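Standby Electricity Use in Shared Student Kitchens

Final report, Building Energy Systems lab

1. Background

Standby load is the power an appliance draws while it is plugged in but not doing its main job. In a single household the amounts are small and easy to ignore. In shared housing the same kitchen equipment is repeated on every floor, and the total shows up in the base load of the building. The Harnitz residence has 11 shared kitchens on one supply, with a submeter for each kitchen. The submeters record at hourly intervals, too coarse to separate one appliance from another. This project measured standby draw at the socket and compared the sum with the overnight submeter readings.

Refrigerators were left out because their compressors cycle day and night. The study covers countertop appliances only, meaning anything that sits on the worktop and plugs into a wall socket above it. 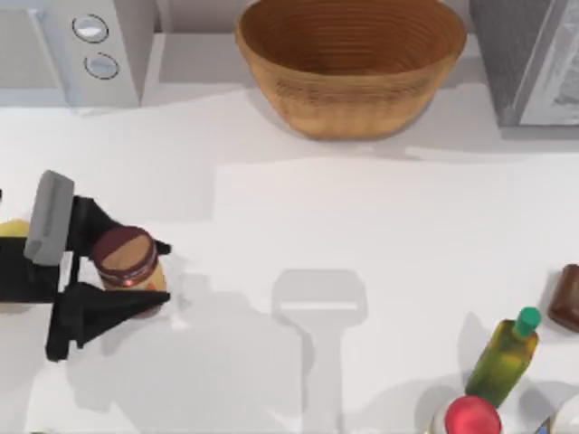 Figure 1. Countertop with appliances on either side of a woven bowl.

2. Method

Each appliance was connected through an Endero plug meter and left idle for 45 minutes. Readings were logged every 2 seconds. The first five minutes of each log were dropped, as several units draw extra power just after being plugged in. The remaining values were averaged.

Each appliance was tested in its normal off state. For units with a mechanical timer this meant the timer at zero. For units with a display it meant the clock showing and no program selected. Where a unit had a power switch on the body, it was tested in both positions.

Overnight readings were taken from the submeters between 2:00 and 5:00 a.m. in July, when occupancy was low. Nights with any hourly value well above the kitchen median were removed, on the assumption that someone was cooking. Lighting is on a separate circuit and does not enter the readings.

3. Results

Microwaves with a clock display had the highest standby draw of the common appliance types. Toasters and kettles with mechanical switches drew nothing the meter could resolve. Coffee makers varied the most. Two units of the same model gave different averages, and the difference remained when the plug meters were swapped.

Summed over all kitchens, countertop standby came to 478 kWh per year. This assumes that every unit stays plugged in and idle whenever it is not in use — an upper limit, as residents do unplug things to free a socket. The overnight submeter values were higher than the socket totals in every kitchen. Most of the gap is the refrigerators. We did not have enough data to divide up the rest. 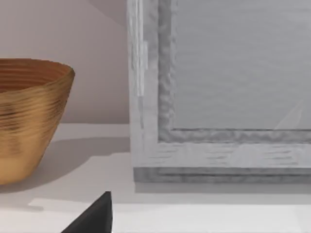

Source: project image set, Harnitz kitchens

4. Discussion

The body switch made less difference than expected. On most units with a display, the switch turned off the heating element but left the control board powered. A switched power strip would cut both, but it would also reset the clock, and a flashing clock tends to lead residents to leave the strip on.

The plug meters are a limit on the low end. The Endero unit shows one decimal place, so a draw below 0.1 W reads as zero. We borrowed a Gorkora bench analyzer to check three of the zero readings and found a small draw in one case. It was not enough to change the annual total at the precision used here.

The earlier survey at the Liepiņa residence used nameplate ratings instead of measurements, so its totals cannot be compared directly with ours.

5. Further work

Refrigerators should be metered separately for at least one full week per kitchen. The July data should also be repeated during the teaching term, with the same overnight window and the same rule for removing nights.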